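Werkstattbuch Färberei, Januar

Ansatz Krapp, zweiter Durchgang

Wolle von Woltia, zwei Stränge, vorgewaschen gestern abend. Alaunbeize über Nacht, heute 8:15 raus, gut ausgedrückt, nicht gespült. Krapp aus der alten Tüte (Figueroa), fein gemahlen, 50 g. Wasser aus der Regentonne, 2000 ml, durch den Filter. Beim letzten mal Leitungswasser genommen, da wurde es bräunlich, Kalk vermutlich. Oder zu heiß. Beides gleichzeitig geändert ist natürlich blöd, lässt sich jetzt nicht mehr trennen.

Einwaage Wolle trocken 105 g. Krapp also knapp unter der Hälfte vom Fasergewicht, das sollte reichen für ein kräftiges Rot. Mit der Flondetti-Platte langsam hoch, Stufe zwei. Bei 60 Grad abgebremst, Deckel schräg drauf. Thermometer hängt 2 Grad nach, im Kopf behalten!!

10:40 Uhr erster Blick: orange, fleckig am Knoten. Stränge zu fest abgebunden, wie immer. Aufgemacht, lockere Achter neu gebunden. 11:30 deutlich roter. 12:15 Platte aus, im Sud abkühlen lassen.

Farbton nach dem Auswringen irgendwo zwischen Ziegel und Koralle. Schöner als Strang eins vom Dezember, aber noch kein richtiges Krapprot. Innen in den Windungen satter als aussen - bei dem rosa Becher ist es ähnlich, Wand blass lachsfarben, beim Reinschauen Korallenrot. Den inneren Ton hätte ich gern auf der Wolle. 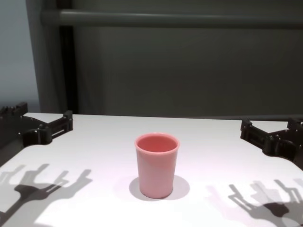 Nachzug

Sud nicht weggeschüttet, 473 ml davon abgenommen für ein Probesträngchen Seide. Rest bleibt im Topf, Deckel drauf, morgen zweiter Zug mit ungebeizter Wolle. Erwartung: Lachs bis Pfirsich.

Seide 40 min bei 50 Grad, mehr traue ich mich nicht. Ergebnis blass, aber gleichmässig. Glanz ok. Hängt jetzt hinten an der Leine, nicht in die Sonne hängen bitte.

Offen

- Lichtechtheit: Streifen auf Kosport-Karton kleben, halb abdecken, ans Südfenster
- pH vom Sud nicht gemessen, Streifen alle. Nachbestelen
- Kreide im nächsten Ansatz? Ein TL, erst ab 50 Grad rein
- Weinstein diesmal weggelassen, beim nächsten wieder mit, sonst nichts ändern
- Topf innen mit Soda auskochen, der Rand ist noch vom Indigo blau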